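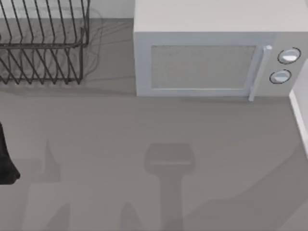 Arora Nurseries will release Skandis, a late-season dessert gooseberry, to garden centers and mail-order customers in September. The variety was selected at the Halilović trial ground from a cross between the red-fruited variety Dumia and an unnamed green seedling. It was chosen for firm skin, a low number of spines on fruiting wood, and resistance to American gooseberry mildew. The berries separate from the stalk without tearing and can be rinsed whole. A wire dish rack on the countertop, such as the dark gray one with the closely spaced prongs, will hold a sieve of rinsed fruit while it drains. Fruit intended for storage should be left unwashed.

Skandis was grown under observation for seven seasons before the decision to release it. Trials were run on two soil types, a heavy clay loam and a free-draining sandy loam. Growth was moderately vigorous on both. On the sandy loam, berries were smaller in dry summers unless the plants were mulched in spring and watered during fruit swell. No routine fungicide program was used in either planting.

The bush is upright when young and spreads slightly once it begins to carry a full crop. Leaves are mid-green and drop early. Flowers are self-fertile, so a single plant will set fruit without a pollinator. They open a few days later than those of Dumia, which reduces but does not remove the risk of frost damage. Berries are oval, pale green at first and flushed dull red when fully ripe. The flavor is sharp at the green stage, when the fruit is suited to cooking, and becomes sweet with moderate acidity if the berries are left to color.

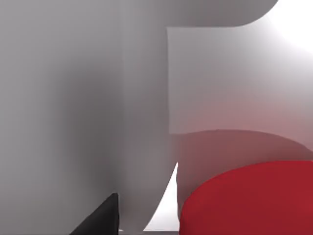 Close view: light gray surface with a recessed panel.

Plants should be set at the depth at which they grew in the pot, in full sun or light shade. Skandis may be trained as an open-centered bush or as a vertical cordon. Bushes are pruned in winter by shortening the leaders and cutting side shoots back to a few buds. Cordons also require summer pruning, once the new side growth has become firm at the base. A balanced fertilizer can be applied in late winter. High-nitrogen feeds are not recommended, as they encourage soft growth and aphids. Sawfly larvae will feed on Skandis as readily as on other gooseberries, and the center of the bush should be checked from late spring onward.

The first release is limited to 3575 plants. All are on their own roots and will be supplied in 2-quart pots. Bare-root stock is not available this season. Retail orders will be filled in the order received, and any balance will be carried over to the following year. Cordon-trained plants are being grown on and will be offered separately when they reach saleable size.

Growers who hold an existing account with Arora Nurseries may request the technical sheet for Skandis, which lists spacing, pruning, and harvest data from both trial plantings. Propagation for sale requires a license.

Print this release
E-mail this release

Recent releases
Dumia gooseberry: revised pruning notes
Halilović trial ground: black currant results
Changes to bare-root ordering
Mulch depth and soil moisture in bush fruit

Home | Varieties | Trade | News | Contact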